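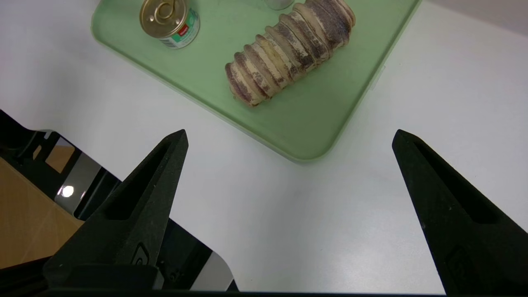

This page was last edited in March 2025.

Flaten cell

The Flaten cell is a tabletop robot cell used for picking up small household objects from a tray and setting them down again somewhere else. It takes its name from the workshop in Flaten where the first one was bolted together, and it is best known among its users for how little there is to it: one arm, one two-fingered gripper, a small camera at the wrist, a white table and a tray. This article deals mostly with how the cell is set up and how its fingers are looked after, which is where most of an operator's time goes.

Layout

The arm stands at one side of a white tabletop, and the tray is laid within its reach. Trays come in several colors. Pale green is a favorite at the Waltham site, where people find it easy on the eyes and easy to tell apart from the table, even when the inside has picked up a few smudges and scuffs over the months. The raised rim and rounded corners are handy too, as a finger that comes in a little low tends to slide along a rounded corner instead of catching on it.

What goes on the tray is left to the site. A usual load mixes something hard and smooth, such as a small tin can with a ring-pull lid, with something rough or ribbed that gives the fingers more to hold on to. Clear objects are welcome but are known to be troublesome, and many operators (quite sensibly) leave them until everything else is going well.

Fingers

The two fingers are matte black and taper to a point, with a long groove down the inner face of each. Low down on each finger is a faint round mark, which is easy to miss against the black unless the light falls just right. Pilell, the small shop that supplies most sites, sells fingers only in pairs and asks that they be replaced in pairs as well, even if only one looks tired.

The points are the first part to wear. A blunted point will still close happily on a can but will fumble anything thin or low, and the trouble creeps in so slowly that it often gets blamed on the camera. The Waltham logbook puts the life of a pair at 1,000 closings before the first inspection. In practice pairs have come off as early as 821, after a long run of tins, and one pair was changed at 946 simply so that the job would be done before a holiday.

Setting up

With the arm powered and the tray in place, the gripper is opened all the way and brought to its waiting position over the near part of the table, fingers toward the tray and clear of everything on it. The operator then looks through the wrist camera. Both points should show, at much the same height, with open table between them and the near corner of the tray in view beyond. If one point sits noticeably higher than the other, the usual culprit is a finger that was not pushed fully home before its screws were tightened. Loosen it, seat it, tighten it again and have another look.

Next comes the slow close, done over bare table with nothing in the way. The points should meet without crossing. Sites that use the Mösli mount, an older design with a bit more play in it, often need to do this step twice, and there is no shame in doing it a third time.

Cleaning and repair

Fingers are wiped with a barely damp cloth at the end of each working day. The grooves collect crumbs from rough objects and want a soft brush, worked from the base toward the point. Solvents are discouraged, having turned one set at Waltham sticky in February. Light specks on the matte faces are common and may be left alone, but a crack anywhere near the base means the pair comes off at once.

Shiny panels near the base of the arm can throw a bright spot into the camera's view. Moving the lamp a little usually cures it, and a piece of plain cardboard makes a perfectly good shade.

Spare parts

A full spares kit holds 42 pieces, nearly all of them screws and washers. The short screws are for the fingers and the long ones for the mount.

See also
Wrist camera
Parallel gripper
Mösli mount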